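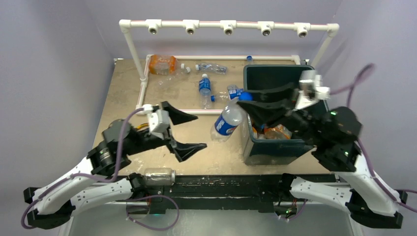
Do I really have to take the caps off? A reader in Clolmont asked me that last November and I still get it more than any other question, so it can go first. At the Clerkwood depot, yes, caps off. They have a separate tub for them beside the counter. At Frade they'd like them off but they'll take the bottle either way. I twist mine off at the sink and chuck them in an old jar, and when the jar's full it comes along for the ride.

Bottle sorting FAQ
Last updated May 20, 2018

I started this page after answering the same handful of emails over and over. I'm just a keen home recycler with a garage full of tubs, so if your own depot tells you something different, go with them!

Should I crush my bottles or leave them whole?
Depends where they're headed. For the kerbside bin I crush, because our bin is tiny and there are teenagers in the house. For the refund depot I leave them in decent shape. The machines at Clerkwood read the barcode on the label, and a bottle that's been properly stomped on tends to get spat back out at you. A bit crumpled is usually okay (the counter staff will take those by hand if you ask nicely and it isn't Christmas week).

Labels on or off?
On, for the depot. I used to peel every single one. Hours of my life, gone, and then I got to the counter and had to beg. Leave them alone.

What about coloured plastic?
My depot takes clear and coloured in together, so the orange soft drink bottles go in with the water bottles. Frade wants them split, clear in one bag and coloured in another. If you go to both like I do, it's easier to sort for the fussy one from the start.

Do they need rinsing?
A quick swish is plenty. Water bottles I only empty out. Soft drink and juice get a swish in the leftover washing-up water, then upside down on the rack overnight. Skip this in summer and the ants will find you.

What sort of bin do you use?
A plain plastic tub, nothing flash. I went through a phase of buying the stacking sort with the flaps, and I'd rather have something open that I can drop a bottle into with one hand while I'm holding the dog's lead in the other. I've got 3 going at the moment: bottles, cans, and the "dunno" tub, which gets sorted when I'm in the mood. The Padero tubs have lasted well, although the handles dig into your fingers once they're full.

Can cans go in with the bottles?
In the kerbside bin, yes. For refunds I keep them apart, mostly for the sake of speed at the counter. Scrunched-up wrappers are a different story altogether. They look a lot like a squashed can when you're going through a pile in a hurry, and I've handed over plenty by mistake. Give it a feel first. Wrappers go in the rubbish here.

How many do you save up before you go?
Some 200, or whenever I can't get to the freezer. My biggest load was 458 after my niece's engagement party, and it took 2 trips in the hatchback with the back seats down. My car smelt like lemonade for weeks.

Is there a trick to sorting a big pile?
Tip it out on a table! Bending over a bag on the garage floor is murder on your back. I spread everything out, grab the whole bottles first, then the squashed ones, and leave the loose caps till last, when there's room to see them.

Can I put loose caps in the kerbside bin?
Not in our council area, they're too small and fall through the sorting gear. Check with yours.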